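The Blurb

The publicist from Wokance swore the novel ran 400 pages. Mine had 364.
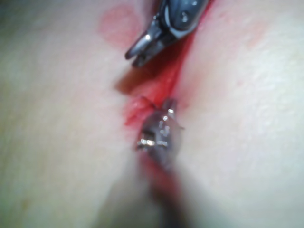
I checked the spine for missing chapters. Then I read the ending, which was no help.

The Guest

"Our readers adore it," she said on the phone from Flerkcombe.

"How many readers?"

"Seven."
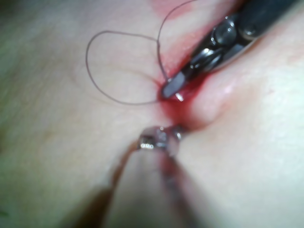 Needle driver at the incision

I asked whether any of them were related to the author – she said she'd call back.

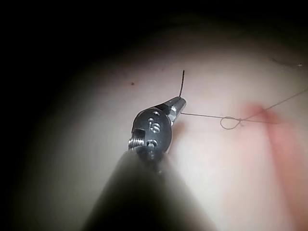 The Review

I gave it two stars and mailed it to Travau.

It came out in May, with five.
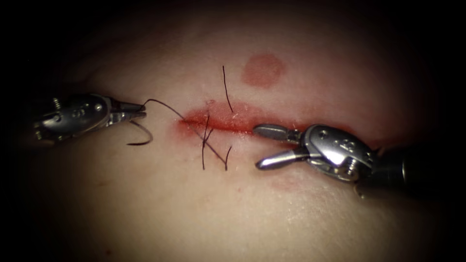

The Sequel

They sent me page 299 first. My name was on it, misspelled.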